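About Pradden Youth Football Association

Pradden Youth Football Association is the governing body for organized youth soccer in the town of Pradden and the surrounding townships. The Association registers players between the ages of five and 18, schedules league and cup matches, trains and licenses referees, and maintains the playing fields at Kao Park under a long-term agreement with the town.

Our History

The Association was formed when three neighborhood leagues, each with its own rules and its own calendar, agreed to play under a single schedule. In its first season it fielded 25 teams, most of them in the two youngest age groups. Girls' divisions were added the following year and now account for nearly half of all registered players.

Membership currently stands at 3120 players on 191 teams. Teams are entered by member clubs, and every club within the Association's boundaries has one vote at the annual general meeting, which is held each February. The minutes of that meeting are available to any registered family on written request to the Association office.

How We Are Organized

The day-to-day work of the Association is directed by Kwan-ho Tsai, who was appointed Executive Director after eight seasons as Director of Refereeing. He reports to a board elected by the member clubs. Board members serve terms of three years and may be re-elected once.

Separate departments oversee competitions, coaching, refereeing and player welfare. Each publishes its own handbook before the start of the fall season. Coaches are required to complete the introductory course and a background check before taking charge of a team – this applies equally to assistant coaches and to parents who step in for part of a season. 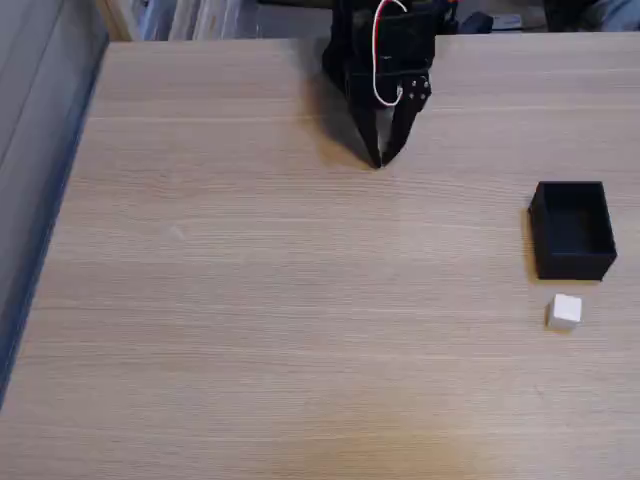 The refereeing department has grown considerably. There are now 119 licensed referees on the active list, many of whom first came to the Association as players. Candidates may begin training at 14 and are assigned to the youngest divisions for their first year, with an experienced official present at every match.

Competitions

League play takes place in the fall and spring. The Plaltis Cup, open to all teams in the under-12 age group and above, is played as a knockout competition over the spring season, with both finals staged on the main field at Kao Park. An exchange weekend with visiting clubs from Brarkonia is held in alternate years, and host families are sought through the member clubs.

Teams in the under-eight divisions play small-sided matches. Scores are not recorded at this level and no tables are kept.

Fees and Assistance

Registration fees are set by the board and are the same at every member club. Families who would find the fee difficult to meet may apply for assistance through their club registrar. Applications are handled in confidence and do not affect team placement.

Contacting the Association

The Association office is located beside the north entrance to Kao Park and is open on weekday afternoons until 5:30 p.m. during the season. Questions about team placement or practice times should be directed to the member club in the first instance.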